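Bottling week at Porkell is done. Writing up the numbers here before I lose the notebook again.

We ran 2,555 bottles over two days. Most of that was the Riesling from the Weltell block, and the rest was the rosé. No reds this time — they stay in barrel until at least August.

Free sulfur was a little low in the Weltell tank the morning before we started. Added, mixed, waited, tested again. It cost us half a morning, and I would do the same next year.
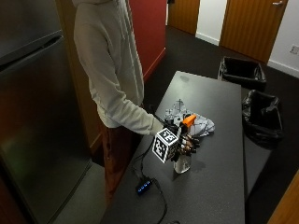

Clear plastic bottle, standing on the counter.

The Riesling is drier than last year's. We let it go further before chilling it down, and the acid carries it now. Lime and green apple, with some of that wet-stone thing that block always gives. It will be tight for a few months.

The rosé is from the Pullen rows, picked early. Pale color, short time on the skins. People who liked the darker one we used to make may not like this one as much. I prefer it with food.

Closures: screw caps on everything again. A few people asked about going back to cork for the Riesling. We opened 9 older bottles from the library in spring, and the ones under cork were all over the place. The ones under screw cap tasted like the same wine every time.

Lost 3 cases to bad label alignment on the second afternoon. The wine is fine. Those go on the tasting room shelf at a discount with crooked labels and will probably sell first. 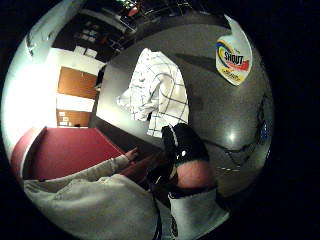

Windowpane towel and a Shout label.

On glass: we moved to the lighter bottle from Amadi. It saves around two pounds a case, and you notice by the end of a pallet. The shoulder is a bit narrower, so if you have a tight rack at home it should fit better than the old one.

A question I got last week was why we filter the rosé when the reds only get racked. There's a little sugar left in it. I don't want it starting up again in somebody's pantry. 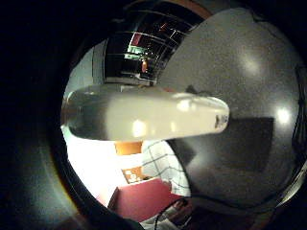
Same goes for the Riesling, although there is less sugar in that one. Both went through the fine filter the day before bottling and sat overnight under gas.

Release plan: rosé first, as soon as it gets over the bottling. Riesling after that. Club members get the email before either one goes on the shelf. If you moved, please update your address — we had boxes come back last time.

Tasting room opens at 11 as usual. The patio is still closed while the new gravel goes in, so park by the lower gate.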